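The Spare Room

Rhona Moncrieff had given herself until four o'clock. The bus to Akadia left at 20 past, and Vibeke would be at the stop whether Rhona was or not.

She started with the drawers. Most of it was her sister's, left behind when she went off to work for Clustora and never sent for. Jumpers, school shirts, a nightdress with the Goh label still in it. Rhona kept what was sound and put the rest in a sack by the door.

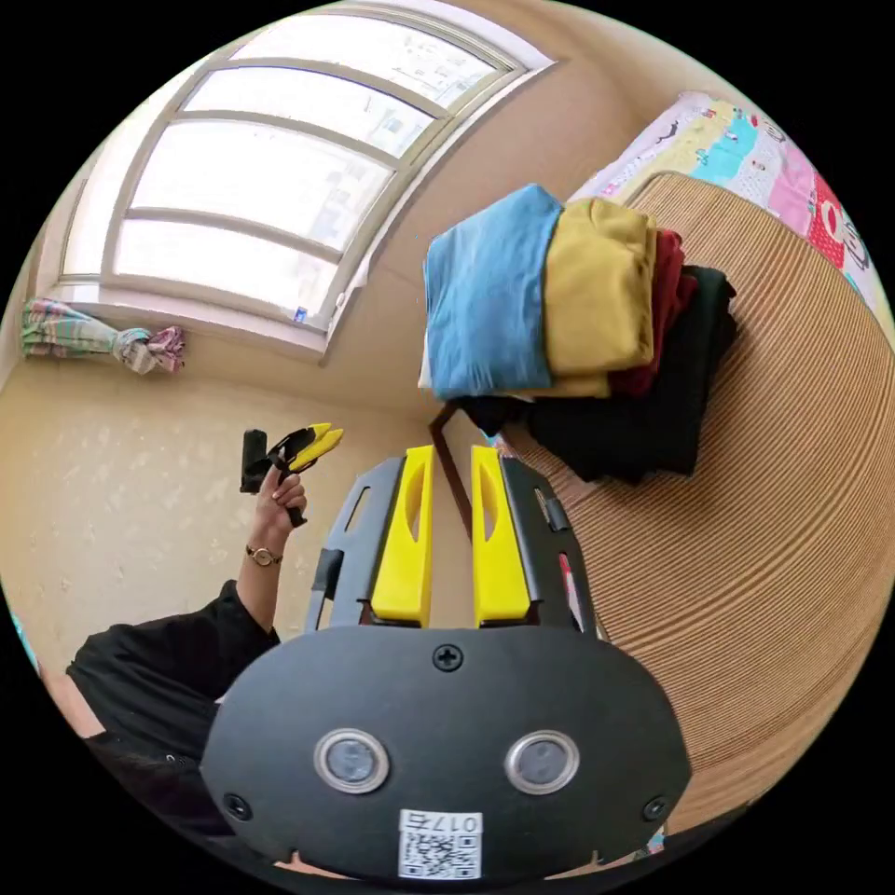 Her sister had always hated folding. She used to push everything in with the flat of her hand and lean on the drawer until it shut. Rhona folded the way their mother had, sleeves in first, and laid each thing on the one before. The pile went on the bed, on the striped mat, and when she set it down the layers fanned out to one side. She let it be. The light from the big window was on the wall by then and she had the wardrobe still to do.

At the back of the wardrobe was a coat. In the pocket she found a left luggage ticket, number 3152, and 40 pence. The station at Miline had closed its luggage office years ago. She put the ticket in her own pocket and the coins on the sill.

Vibeke Ladefoged rang at half past three.

"Are you bringing it all?"

"Just the good things."

"Will she want them?"

"I don't know," said Rhona. "I'll ask her when I see her."

She went to look for a bag.

Contact | Copyright Rhona's Bus and Other Stories | Back to top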